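サイト内を検索 キーワードを入力 検索
最終更新:5月

家庭における青果物の保管と食品ロスの低減 講演用ノート
ホネルスカ(Honerska)地域生活研究所 公開講座
発表者:佐々木わかな(Wakana Sasaki)

【導入】
本日はご来場いただき、誠にありがとうございます。ホネルスカ地域生活研究所の佐々木でございます。本講座では、家庭で購入された果物と野菜が、台所のどこに置かれ、どのような経過で食べられ、あるいは捨てられるのかについて、当研究所の調査をもとにご報告いたします。
(開始は午後2時。受付が混雑している場合は少し待つ。配布資料の有無を確認してから次へ進むこと。)

食品ロスと申しますと、事業者の廃棄を思い浮かべる方が多いかと存じます。本日の対象は家庭に限ります。外食および学校給食は別の回で扱いますので、ご質問もできるだけ家庭の範囲でお願いいたします。

【調査の概要】
調査にご協力いただいたのは、ゼーラー(Zaler)地区およびフェラン(Ferrand)地区の計218世帯です。各世帯には、購入した青果物の種類、置いた場所、手を付けた日、廃棄した場合はその理由を、所定の記録票に記入していただきました。記録期間は3週間です。
記録票の設計はヤニック・シャルパンティエ(Yannick Charpentier)が担当しました。当初案では重量の計量をお願いする予定でしたが、予備調査で記入の負担が大きいとの指摘を受け、個数または束数による記入に改めております。このため、廃棄量を重さで示すことはできません。この点は必ず口頭で申し添えること。

【置き場所の分類】
置き場所は「冷蔵室」「野菜室」「卓上・台上」「床置き・収納棚」の四つに分類しました。卓上・台上とは、食卓、調理台、冷蔵庫脇の台などを指し、容器に入れているか否かは問いません。
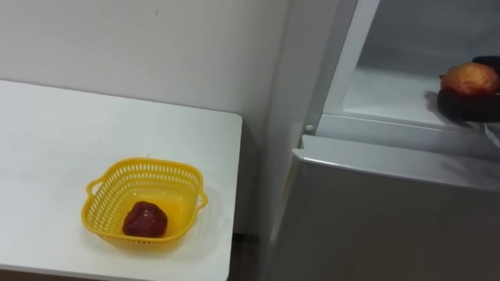 冷蔵庫脇の台と黄色いかご

卓上・台上に置かれたものは、他の場所に比べ、購入から最初に手を付けるまでの間隔が短い傾向にありました。目に入る場所にあることが影響していると考えられますが、もともと早く食べるつもりのものを卓上に置いている可能性も否定できません。因果関係としてお話しすることは避け、「傾向が見られた」という表現にとどめます。

廃棄の理由として最も多く記入されたのは「あることを忘れていた」でした。次いで「傷んでいた」、「使い切れない量を買った」と続きます。ただし、忘れていたものは多くの場合傷んでおりますので、前の二つの区別は記入者の判断に委ねられています。集計表では両者を合算した欄も設けました。
(集計表は配布資料の裏面。文字が小さいため、会場後方の方には資料をご覧いただくよう案内する。) 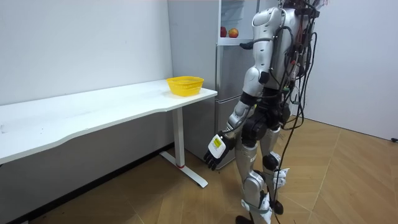

合算した場合、葉物野菜と果物とでは様子が異なります。葉物は野菜室の奥で見落とされる例が目立ちました。果物では、袋のまま収納棚に入れ、取り出す機会がないまま過ぎた例が多く記入されています。自由記入欄には「同じものをもう一袋買ってしまった」という記述が複数ありました。買い物の前に在庫を見る習慣と、置き場所の見えやすさとは、切り離して論じにくいものと考えております。

【りんごの扱いについて】
毎回ご質問の多い品目ですので、少し時間を取ります。
りんごはエチレンを多く放出する果物として知られ、近くに置いた葉物や未熟な果物の変化を早めることがあります。長く保管する場合は袋に入れ、口を閉じて冷蔵することをお勧めしております。数日のうちに召し上がる場合は、直射日光と暖房を避ければ室温でも差し支えありません。その際は、キウイフルーツ等の追熟を意図する場合を除き、他の青果物と分けて置いてください。
前回の講座では、室温に置く量の目安について会場からご意見をいただきました。
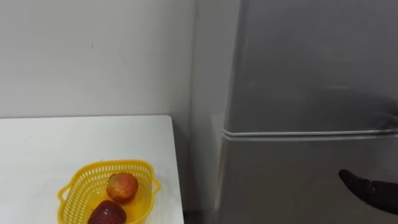 トリーン・ヴィートラ(Triin Vītola)からは、家族の人数ではなく次の買い物までの日数で量を決めるほうが続けやすい、残りは最初から冷蔵に回して卓上には足さないようにしている、との発言がありました。当研究所としましても、この考え方は記録票の結果と矛盾しないものと受け止めております。買い物の間隔は世帯ごとに大きく異なり、一律に何個と申し上げることは適当ではありません。

【容器の選び方】
特定の製品を推奨することはいたしません。選ぶ際の観点のみ申し上げます。
通気のあること。底に水が溜まりにくいこと。洗いやすいこと。深すぎる容器では下のものが見えず、重みで傷むことがあります。以前ヴォリック(Vollik)会館で開催した際には、紙を敷くべきかとのご質問がありました。汁が出た際に気付きやすいという利点はありますが、敷いたまま替えないのであれば、むしろ敷かないほうがよいとお答えしております。

【実施をお願いした工夫】
調査終了後、希望のあった50世帯ほどに、次の手順を試していただきました。
一、買い物から戻ったら、前回の残りを手前に出す。
二、先に食べるものを一か所にまとめる。
三、週に一度、その場所を空にして拭く。
三つ目が最も守られませんでした。聞き取りでは、拭く作業よりも、残っているものをどう使うか決めることが負担であるとの声が多く聞かれました。

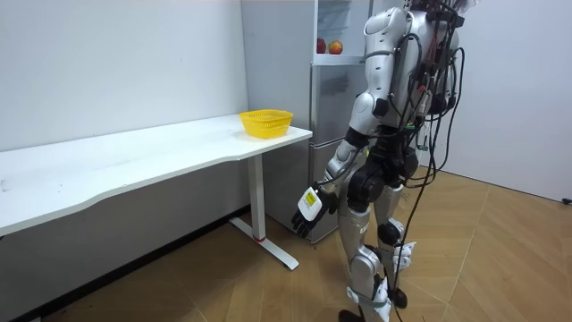 この結果を受け、改訂版の手順では「空にする」を「中身を確かめる」に改めました。傷んだものだけを除き、残りは戻してよいこととしております。改訂版の効果はまだ確認しておりません。現在、クエンティン・アルノー(Quentin Arnaud)が聞き取り項目を整理しており、次年度の報告に含める予定です。

【限界と今後】
今回の協力世帯は自ら応募された方々であり、食品ロスへの関心が比較的高いと見られます。また、記録すること自体が行動を変えた可能性もあります。季節は春のみです。夏季の室温保管について、本調査から申し上げられることはございません。
(夏の保管を尋ねられた場合は、この点を述べたうえで一般的な注意のみ回答する。個別の体調に関する相談はお受けしない。)

【質疑】
質疑の時間は7分。ご質問は一人一問とし、時間内にお答えできなかったものは質問票にご記入いただく。記録票の様式を使いたいとのお申し出には、受付での配布を案内する。

コメント

Rosaura Cárdenas
当日参加しました。記録票の様式は受付でいただきましたが、芋類はどの分類に入れればよいのでしょうか。我が家では段ボール箱のまま廊下に置いています。

ホネルスカ地域生活研究所
ご参加ありがとうございました。廊下の段ボール箱は「床置き・収納棚」にご記入ください。

匿名
夏の調査もぜひお願いします。桃をいつも傷ませてしまいます。

匿名
配布資料の裏面、やはり字が小さかったです。拡大版があれば掲載してください。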